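Table Linens and Everyday Dishes: the February Gallery

Welcome back to the linen pages! I've been setting tables for fun since I moved to Elldale, and this winter I finally gave in to the thing I love most, which is cloth napkins. Plain ones, printed ones, the faded ones from the bottom of the drawer (those are the softest, don't let anyone talk you out of them). My friend Myrto Sfakianakis lent me a whole bag of hers, so the selection this month is a real mix.

Pale green has been my color all season. It goes with white dishes, it goes with blue dishes, and it makes a gray Tuesday lunch feel like somebody planned it. I like a mint napkin best when it has a bit of a print on it, something small and bright that only shows up once you start folding and then surprises you at the corner.

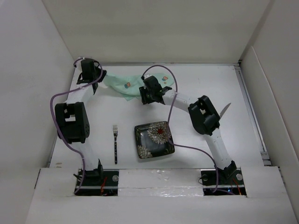
And folding is where everybody has an opinion! Myrto does a flat rectangle, edges lined up, done. I'm a pocket person, because I like tucking the fork in. Eftychia Petridis swears by a loose knot and says ironing is for shirts. We tried all of them over one long afternoon with coffee going the whole time, and I still say pocket, but the knot grew on me more than I expected.

A few notes for the people who wrote in after the last gallery:

Washing: cool water, mild soap, hang them up while they're still damp. Bright prints go in with other brights the first couple of times.

Size: I cut mine square and hem them narrow. If you're sewing your own, make 2 for every chair. You will want the spares, especially with tomato sauce on the menu.

Where to look: the Saturday market in Gralevbridge has a fabric table run by the Triantafyllou family, and their remnant bin is wonderful. I came home with an armful of green cotton and one very loud yellow that I haven't figured out yet.

Next up is table runners, and I'm already hunting for stripes. If you have a good one at home, send me a note with how you use it and what dishes you put on top. I read every single message!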